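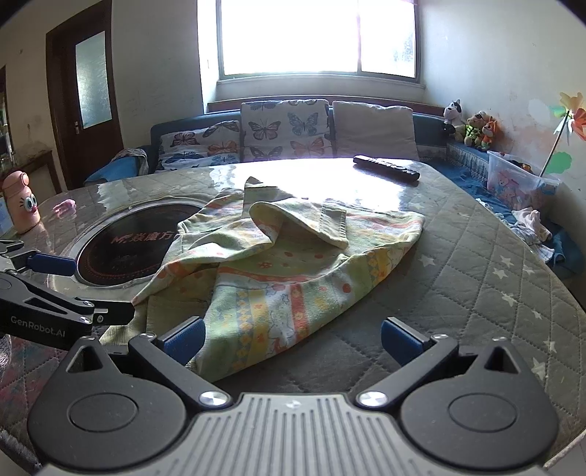

12th January

Folding notes, kids' long sleeves, round table. Writing this up before lunch while I still remember what annoyed me.

I'm working from the Mac Suibhne fold card again, the one we printed for the Nolham leaflet back in June. On paper it's 4 steps and looks like nothing. You lay the shirt out, bring one sleeve across, bring the other across, then fold the bottom up to the collar. With a grown-up's T-shirt on a square table I can do it half asleep. A small child's top is another story! The body is so short that the sleeves are nearly as long as the whole shirt, so once a sleeve goes across, the cuff pokes out the other side and you have to turn it back down again. The card doesn't mention that at all.

And then there's the round table. I never noticed how much I lean on a straight edge to line up a hem until I didn't have one. Glass over the quilted cover is nice to smooth cloth on (it slides, nothing snags) but it slides a bit too well, and if I pull on a cuff the rest of the shirt wants to come along with it. The diamonds in the quilting do help. I've started using one line of the stitching as my hem line and it's almost as good as a table edge, as long as I don't walk around to the other side and lose track of which line it was.

Stripes and snaps, while I'm at it. The stripes make it easy to see when the body is twisted, so I'd pick a striped top for teaching over a plain one any day. Snaps closed before you start, always. I tried it open first and the front just wandered off.

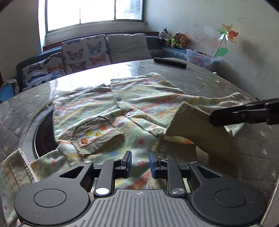
Striped top with the snaps done up, right sleeve coming across, left one still out.

Enda Ó Riain thinks the pocket side should go down first so the pocket ends up on the front of the finished square. I've been doing it face up and flipping at the end, which gets to the same place but costs an extra move. Will try it Enda's way with the Herkport pile, and if it's better I'll change the card.

Other bits:

Glare off the glass is bad on the window side. Pale cuffs vanish in it. Try the curtain half closed, or stand with my back to the light.

Card needs a line about turning the cuff back. Maybe a drawing too.

Still want to try 2 shirts, one on top of the other, to see if they hold together in the Pamow drawer boxes.

Ask Enda for the spare fold cards.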